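Moving the cell controller off one big loop

10/06/2019

Most of this week went into splitting the control process for the table cell. I am writing down what changed, mainly for Hadi Hakim, who takes over the planner side, and for anyone else still running a single loop that does everything.

The old program was called Ramska. It read the cameras, estimated object positions, planned a path, and sent joint targets, all in one thread. It worked as long as the perception step stayed short. When we moved the bins to the far edge and started picking from mixed clutter, perception time went up and became uneven, and the joint targets went out late. The arm controller holds its last target when it gets nothing new, so a late target shows up as a stop followed by a jerk.

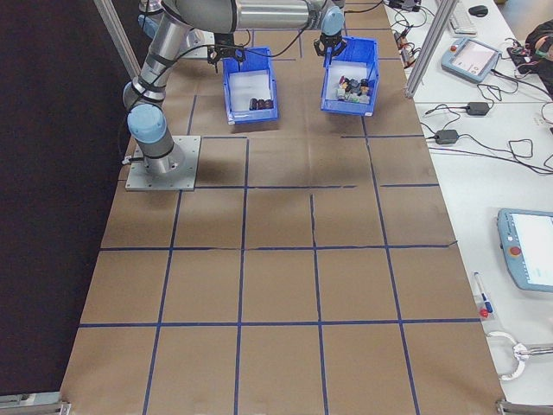 The cell from the fixed camera. Bins at the far edge, tape grid on kraft paper, pendants on the desk.

The new layout is three processes. Perception publishes object poses with a timestamp. The planner subscribes to those and publishes a trajectory. A small streaming process, which we call Skenico, owns the connection to the arm and does nothing except interpolate the current trajectory and send targets. Skenico has no vision code and no heap allocation after startup. If the planner dies, it ramps the arm down along the path it already has and then holds.

I measured the target interval before and after with the same recorded camera input. In the old loop, the worst gap was 62 ms. In the new one I have not seen a gap longer than 3 ms over a full afternoon of replay. The average barely moved. If you only log averages you will not see this problem at all.

Two things went wrong during the split.

The first was timestamps. Perception was stamping poses when it finished processing, and the planner treated that as the time of capture. With everything in one thread this had been hidden, as the arm could not move during processing. Now it can, so poses from the wrist camera were transformed with the wrong arm state and landed off to one side whenever the arm was moving. The fix is to stamp at capture, carry the stamp through every message, and look up the joint state in a buffer. The buffer interpolates between samples and refuses to extrapolate. A failed lookup drops the pose and increments a counter.

The second was table registration. We use the tape grid as a coarse check that the table frame is where the config says it is. Aliki Alexiou wrote the original detector, which fits straight lines to blue pixels in the fixed view. It assumes straight tape. Ours is wavy in places, and the fit would settle on a different answer depending on which strip the arm was covering. I replaced the single fit with a robust one over short segments, grouped by direction, with the arm masked out using its own kinematic model. Intersections with too little support are thrown away. What remains goes into a homography, and we only accept the result if the residual is under a threshold set in the config file.

The same color filter does not carry over to the wrist camera. From there, blue also means a large part of the structure directly in front of the lens, and the tape takes up very little of the picture. A fixed mask handles the parts that do not move relative to the camera. Everything else has to be rejected on shape and on where the table plane should project. I tried widening the hue range to pick up tape in the darker areas and got a worse result, so I put it back. 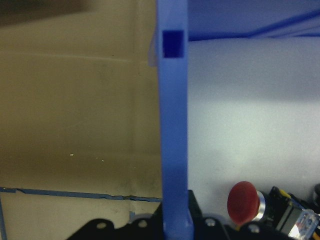 Startup and shutdown order

Order matters now that there are separate processes. The launcher starts Skenico first and waits for a valid joint state. Perception comes next and has to deliver one accepted registration. The planner is last. Shutdown is the reverse. Apostolos Politis asked for a single status line per process on the console, so each one prints its state, its last message age, and its drop counter once per second.

The emergency stop path is unchanged and does not go through any of this. Skenico learns about a stop from the controller status, clears its trajectory queue, and requires an explicit re-arm. Earlier it kept the queue, which meant a stale path could still be pending after a reset. There is now a test for that case, along with 18 others that run against the simulator.

Still open:

The drop counter climbs during fast wrist rotation. I suspect the joint state buffer is too short, but have not checked.

The arm mask uses a fixed margin. It should depend on the joint velocity.

Config files from Ramska still load, but the old key for the bin heights is ignored without a warning. It should be an error.

Replay logs are written by the perception process, which is the wrong place. I plan to move them to a separate recorder in January.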